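실롤브리지 소개

실롤브리지(Sillolbridge)는 소형 물품 분류용 양팔 작업 셀을 설계하고 공급한다. 주력 제품은 탁상형 셀 Proltance이며, 제어 소프트웨어 Peng을 함께 제공한다. 납품처는 대학 연구실과 소량 다품종 포장 업체다.
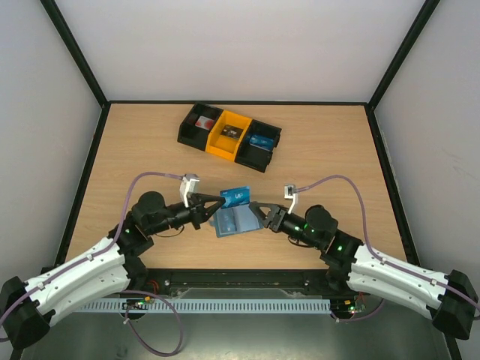
Proltance는 팔 두 대, 상판, 벽체, 제어 보드를 한 세트로 출하한다. 설치 후 배선을 변경할 필요가 없으며, 교정 절차는 Peng에서 실행한다. 카드처럼 얇은 물품은 한쪽 그리퍼만으로 자세를 잡기 어려워 두 팔을 작업대 중앙에서 마주 보게 하는 배치를 기본으로 한다. "UP"이라고 인쇄된 파란 카드를 왼쪽 그리퍼 끝에서 다루는 작업이 이 배치에 해당한다. 분류 트레이는 세 칸 구성이 표준이고, 칸 수 변경은 주문 시 지정한다.

Pliltunari는 셀 운용 데이터를 정리해 납품하는 별도 서비스다. 기본 계약은 작업당 200회 시연이며, 현재 보유한 공개용 시연은 2,932건이다. 이 중 카드 및 소포장류가 1,156건을 차지한다. 실패한 시연도 삭제하지 않고 구분 표기하여 제공한다.
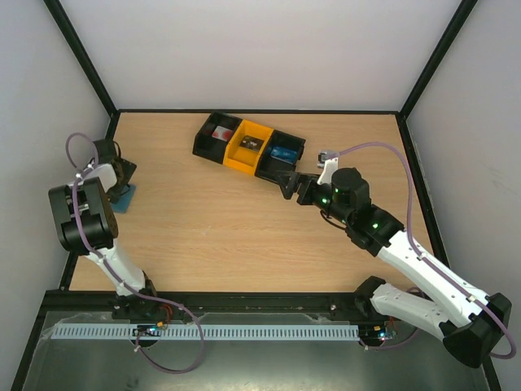
세 칸 분류 트레이와 양팔 작업 셀. 오른쪽 그리퍼가 트레이 오른쪽 칸 앞에 위치.

견적 요청 시 대상 물품의 치수와 중량, 포장 재질을 기재해야 한다. 시연 참관은 매주 화요일 오후에 가능하며 사전 예약이 필요하다.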